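통합검색 | 검색어를 입력하세요 | 상세검색

제4장 집기 전에 생각하기: 파지 계획 소프트웨어의 구조

4.1 여는 글

로봇에게 물건을 집게 하는 일은 세 살짜리 아이에게는 쉽고 대학원생에게는 어렵다. 아이는 통 속에 손을 넣고 마음에 드는 것을 꺼낸다. 대학원생은 통 속에 좌표계를 넣고, 충돌 모델을 넣고, 마침내 주말을 넣는다. 이 장은 그 주말을 조금이라도 돌려주려고 썼다.

3장까지 우리는 로봇 팔이 원하는 자세로 가는 법을 배웠다. 역기구학도 풀었고 궤적도 매끄럽게 다듬었다. 그런데 '원하는 자세'는 누가 정해 주는가? 앞 장의 연습 문제에서는 친절한 저자가 숫자를 적어 주었다. 실제 작업에서는 영상이 들어오고, 어딘가에 물체가 있으며, 프로그램이 스스로 손끝의 목표 자세를 골라야 한다. 이 선택을 맡는 모듈을 파지 계획기(grasp planner)라고 부른다.

이 장에서 계속 인용할 소프트웨어는 브론포트(Bronport) 연구실에서 만든 에마(Ema)이다. 초기 설계자인 콘체타 갈리는 첫 버전의 설명서에 "물체는 서로 떨어져 있다고 가정한다"라고 썼다. 참으로 평화로운 가정이었다. 에마의 첫 시험 기록에는 시도 3,961회가 남아 있는데, 그중 1,551회가 실패로 분류되었고 실패 원인 칸에는 대부분 '기타'라고 적혀 있다. 독자 여러분은 로그를 설계할 때 '기타'를 가장 나중에 만들기 바란다.

물체가 한 통에 섞여 있으면 계획기가 답해야 할 질문이 달라진다. 무엇을 집을지 고르는 일과 어디를 집을지 고르는 일이 서로 얽힌다. 모양은 좋은데 벽에 너무 가까운 후보가 있고, 위치는 좋은데 옆 물체에 가린 후보가 있다.
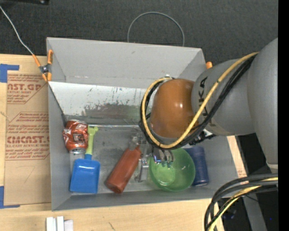
그림 4.1 통 안의 여러 물체와 초록색 그릇 위의 그리퍼. 그릇, 병, 캔, 장난감 삽은 각각 다른 파지 후보를 요구한다.

그릇부터 생각해 보자. 위로 열린 그릇은 가장자리를 집는 것이 자연스럽다. 손가락 하나는 안쪽으로, 다른 하나는 바깥쪽으로 들어가면 된다. 문제는 바깥쪽 손가락이 내려갈 자리이다. 그림 4.1의 그릇 오른쪽에는 짙은 파란색 원통형 물체가 바로 붙어 보이고, 그 일부는 그릇 가장자리에 가려 있다. 가려진 부분에 대해 계획기가 취할 수 있는 태도는 낙관과 비관이다. 낙관적인 계획기는 보이지 않는 곳을 빈 공간으로 치고, 비관적인 계획기는 꽉 찬 공간으로 친다. 전자는 부딪치고 후자는 아무것도 집지 않는다. 4.4절에서는 이 둘을 확률로 중재한다.

색이 바닥과 비슷한 물체도 골칫거리이다. 병과 그릇 사이에 있는 가느다란 은회색 부품은 회색 바닥에서 겨우 눈에 띈다. 색상만으로 영역을 나누는 분할기라면 이런 부품을 바닥의 긁힌 자국과 함께 조용히 버릴 것이다. 초록색 그릇은 색으로는 찾기 쉽지만 반투명하다. 깊이 센서는 반투명한 표면 앞에서 종종 자신 있게 틀린 값을 내놓는다. 자신 없게 틀려 주면 얼마나 좋겠는가.

장난감 삽처럼 손잡이와 넓은 날이 이어진 물체에서는 무게중심이 관건이 된다. 얇은 손잡이는 손가락 사이에 잘 들어가므로 기하학적 점수가 높다. 그러나 손잡이 끝을 잡고 들어 올리면 날 쪽이 돌아갈 수 있다. 접촉면만 채점하는 함수는 이 회전을 모른다. 노에미 폰타나가 에마에 모멘트 항을 추가한 것도 이 때문이며, 그 유도는 4.5절에 있다.

이 장의 순서는 다음과 같다. 4.2절에서는 점군에서 파지 후보를 뽑는다. 4.3절에서는 후보마다 점수를 매기고, 4.4절에서는 가림과 충돌을 다룬다. 4.5절은 미끄러짐과 회전을, 4.6절은 실패한 뒤의 재계획을 설명한다. 급한 독자는 4.6절부터 읽어도 좋다. 어차피 모두 그 절로 돌아오게 된다.

시작하기 전에 표기를 정해 두자. 로봇 베이스 좌표계는 B, 카메라 좌표계는 C, 그리퍼 좌표계는 G로 쓴다. 후보 파지 g는 G의 자세와 손가락 벌림 폭 w로 이루어지며, 자세는 따로 밝히지 않는 한 B를 기준으로 나타낸다. C를 기준으로 적은 자세를 B의 것인 줄 알고 실행하면 팔은 대단히 정확하게 엉뚱한 곳으로 간다.

공유 7 | 댓글 4

관련 자료
제3장 궤적 생성과 시간 매개변수화
제5장 힘 제어와 접촉 감지
부록 나 에마 설치와 설정 파일
콜롬보(Colombo) 점군 도구 사용법
밋포트(Mitport) 강의 노트: 좌표 변환 복습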